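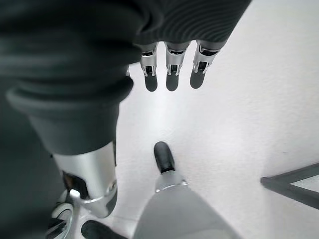 Keepers wanted: thirty households for the Gronano fruit diary

I'm looking for 30 households in and near Prirnadent to write down what happens to the fruit in their kitchen for two weeks in November. All of it, please - the good stuff, the lunchbox apple that went to school and came home again, the half lemon in the door of the fridge. If you live with other people, or a toddler, or a dog that eats mandarins, even better.

I write the Gronano newsletter, which goes out to some 3,000 inboxes and used to be a sheet of paper by the till at the greengrocer's on the corner. I've been doing it long enough that people stop me in the street to tell me about their plums. What I've learned from all those chats is that everybody has a system and hardly any two systems match. One reader keeps tomatoes upside down on the windowsill and will not hear a word against it. Another puts bananas in the fridge once they're ripe, black skins and all, and says I've been throwing out perfectly good bananas for years (she's right, I tried it).

So I want to make a small book out of it. It's going to be called The Keeping Book, and Pretska are printing it, and it'll have a soft cover and plenty of room in the margins for arguing. Before I can write it I need to know what people do at home when they're tired and it's nearly tea time and there's something soft at the bottom of the bowl. You can't get that out of people by asking them in the shop. They tell you what they meant to do.

What you'd be doing

Every evening, sometime after dinner, you spend a few minutes with a notebook. I'll give you the notebook. You jot down any fruit that came into the house, where you put it, what got eaten and by whom, and what went in the compost, the chooks or the bin. If you cooked something, tell me what. Rough notes are fine. Spelling is your own business. I don't need weights and I don't want you buying a set of scales.

Once during the fortnight I'd like to come round, or ring you if you'd prefer, and have a proper talk over a cuppa. I'll ask where you shop, who taught you to keep things, and what you refuse to put in the fridge. It usually takes half an hour but I'm a talker, so say if you need me gone by a certain time. I'd love a look at your fruit bowl and your crisper drawer as they are. Please don't tidy up. I've seen worse, I've got worse.

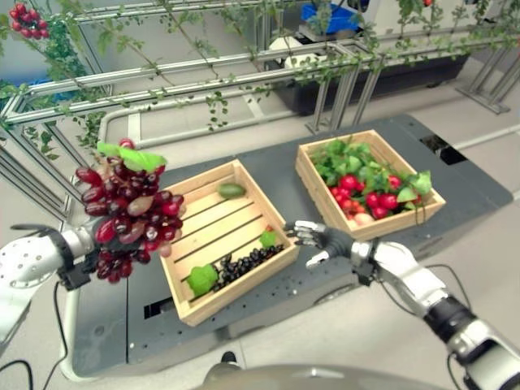 There's one extra bit for anyone who fancies it, and that's the swap night at the end. We'll have the back room at Araújo, tables pushed together, and everyone brings one thing they made out of fruit that was on the way out. Last year's practice run (just friends and a few regulars) gave us a fig paste, two chutneys that nearly started a fight, and a bottle of something pink that I've still not finished. Come if you can. If evenings are hopeless for you, drop your jar off at the cafe counter during the day with your name on the lid.

Who I'm after

Mostly I want a mix. I've already got more keen gardeners than I can use, lovely as you all are, and not nearly enough people who live in share houses, work nights, cook for one, or get most of their fruit from the servo. Renters with a bar fridge, please write to me. So should anyone who moved here from somewhere with completely different fruit and had to learn the lot from scratch. Quang Đỗ has promised me a page on what his mum did with green mangoes, and I'd dearly like half a dozen more pages in that spirit.

You need to be over 18 to sign up, but kids in the house are very welcome to fill in a page or draw one. You need to be living within a reasonable drive of Prirnadent so I can get to you. And you need to be home for most of the fortnight - a weekend away is no drama, just write "away" and pick it up again when you're back.

You don't need to be a good cook. You don't need to eat much fruit either. Someone who buys a bag of oranges every payday and feels guilty about it is exactly as useful to me as someone with a cellar full of preserves.

What you get

I can't pay wages for this and I'm not going to pretend the money is anything grand. Each household gets a $30 voucher to spend at the shop, a copy of the book when it's out, and a seat at the swap night with supper laid on. Your name goes in the back of the book if you'd like it there. If you'd sooner be "a reader from the hill", that's fine too.

If I use a recipe of yours, it stays yours. I'll send you the page before it goes to Pretska and you can change it or pull it. I'd like to keep the notebooks afterwards, but if you want yours back, write that on the inside cover and I'll post it to you.

A word on the fruit itself

A few people have asked me if they'll be told off for waste. No! I had a whole tray of apricots go on me last summer, and I write about this stuff for a living. I'm interested in what slips through, and why one house gets through a kilo of grapes before lunch while the place next door finds them wrinkled behind the milk. Is it the bowl? Is it who unpacks the shopping? Cor De Smet, who has been on the shop floor far longer than I've been writing, swears it comes down to whether you wash things when you get them home or when you want to eat them. He's a wash-later man. I was brought up wash-first, and we've been having this conversation since before the newsletter had a name.

Please keep buying what you normally buy. If you find yourself putting a dragon fruit in the trolley to impress me, put it back. Frozen berries count, tinned peaches count, and so do the sultanas at the back of the pantry with the peg on the packet. Rhubarb counts, and I won't be taking letters about whether it's a fruit. Avocados I'm leaving up to you. Juice doesn't count unless you squeezed it.

And if you have a tree, note what comes off it but also what stays on it. The lemons you never pick are as good a story as the ones you do. Same goes for whatever the neighbours leave on your step in a plastic bag.

How to put your hand up

Send me an email or leave a note at the shop with your first name, who lives in your house, where you do most of your shopping, and one thing you do with fruit that somebody in your family thinks is wrong. That last one's my favourite bit and I do read every single one. A couple of lines will do. You can phone the shop as well, only don't ring before ten in the morning as they're flat out with deliveries and I'll get in trouble.

I've got 17 households pencilled in so far, so there are still places. I won't be going on first come, first served from here. I'll pick for the mix, and I'll write back to everyone either way, though it might take me a little while. If you miss out there's a spare pages list, which means you get a single sheet and fill it in for one day whenever suits, and some of those will end up in the book too.

Notebooks will be ready to collect from the counter in the last week before we start. I can drop one round if you don't drive. They're the stapled kind with a green cover, a bit bigger than a postcard, and Cor has drilled a hole in the corner of each so you can hang it off a hook or a cupboard knob. Take a pencil from the tin while you're there, as the paper's a bit shiny and biros smear on it.

If you've got questions, ask them. Someone wanted to know if two flats sharing one kitchen are one household or two (one, but you can each have a notebook). Someone else asked if her husband could do it without her, and I said yes, gladly, and that I'd like to hear from them both at the end.

I'm really looking forward to this one. Tell your sister, tell the bloke at work who eats kiwifruit with the skin on, and tell anybody you know who lives on toast and the odd banana.

Get the Gronano newsletter in your inbox. Enter your email address to sign up. You can unsubscribe whenever you like.

More from the newsletter
The great passionfruit vine argument, part two
What to do with too many limes
Readers' letters: quinces, and who to blame for them
Cor's guide to picking a rockmelon
Swap night: how it went the first time

Contact | Back issues | Copyright Gronano, Prirnadent | Back to top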